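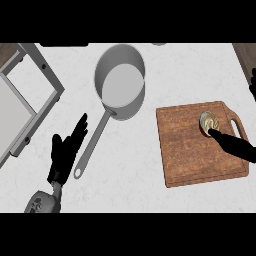 Teleop notes, part 2. The kitchen task is up and running in the simulator, so most of this week went into the part I had been putting off, which is mapping my fingers to the robot's.

The retargeting code is Levchenko with a few local patches. It reads the glove at 250 Hz, solves for both hands and passes joint targets to the sim. Wrist tracking was fine from the start. Fingers were worse. My index finger is shorter than the robot's relative to the palm, so with plain angle matching I kept overshooting anything small on the cutting board. Matching fingertip positions fixed that and broke the thumb – it now drifts inward whenever I relax.

The saucepan is the other problem. The left hand has to close on a long thin handle, and with no force feedback I tend to squeeze far too hard. The contact solver responds by throwing the pan. Raising the solver iterations to 128 helped. Slowing down helped more.

I have 479 demos recorded as of Wednesday. Over half are from before the fingertip change and I am not sure they should be mixed with the new ones. The plan is to train on each set separately in Drendenero and compare.

Two small things for anyone using the same setup:

Recalibrate the glove after every break, even a short one.

Log raw glove data as well as the joint targets. I didn't at first, and those early sessions can't be retargeted.

Next up is the thumb.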